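Desktop migration at Kushnir: progress to the end of July

Prepared for Els Hendriks by Pylyp Stasiv

We have now moved 57 staff laptops to the new standard build. The Wurnmont office is finished except for two machines in accounts, which stay on the old system until Drikier supplies a working driver for the check printer. Manju Chauhan has an open ticket with them and calls every week.

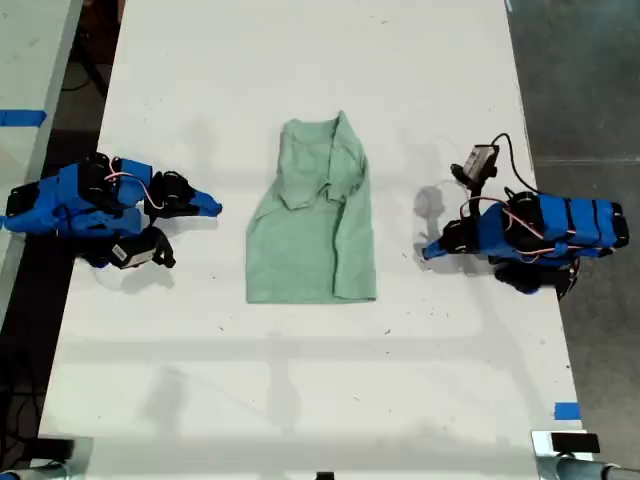

The mail move went more slowly than planned. Shared calendars came across with the wrong owners and had to be fixed by hand -- roughly 26 hours of work, most of it Fedir Dmytriv's. Personal mailboxes were fine. Old archive files are still on the server and we'd like a decision on how long to keep them.

Staff training is under way. Most questions so far are about file sharing and where saved documents end up. Vitalii Onyshchenko has written a two-page guide and will update it after the next session.

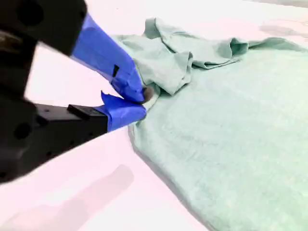
Blue-taped gripper fingers holding the corner of a pale green garment.

Spending is within budget. We ordered 5 extra docking stations from Brernero, charged to the hardware line.

Still to do: the remaining accounts machines, the backup test, and removing old user accounts. The backup test needs the server offline for an evening, so please let us know which evenings to avoid.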